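**Pramus two-arm bench kit**, as built in the Ackroyd shared workshop. Plans and parts list by Imogen Nuttall and Borislav Todorova.

Pramus is a pair of small arms on base carriages, meant for people who would gladly spend an October building a machine to avoid five minutes of laundry. Both arms share one white work surface. The gripper cables run along the outside of the forearms, so you can replace one without taking the whole arm apart and losing a screw under the bench.

The usual first project is the clothes rack: one arm handles the hanger, the other handles the cloth, and you handle the swearing.
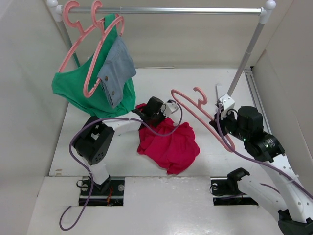 ## What you get

- Printed files for both arms and the rack's corner connectors
- Cut list for the rod and uprights
- Cable plan, revised after Jade Pilkington tried to follow the old one
- Starter settings for hanging small garments

Motors, hangers and patience are not included. Leave slack in the cable at the elbow and tie it down along the forearm.

## Price

Plans are $24. The full kit is $424, plus $50 if you want Borislav to crimp the connectors, and you do. Write to Imogen at the workshop to order.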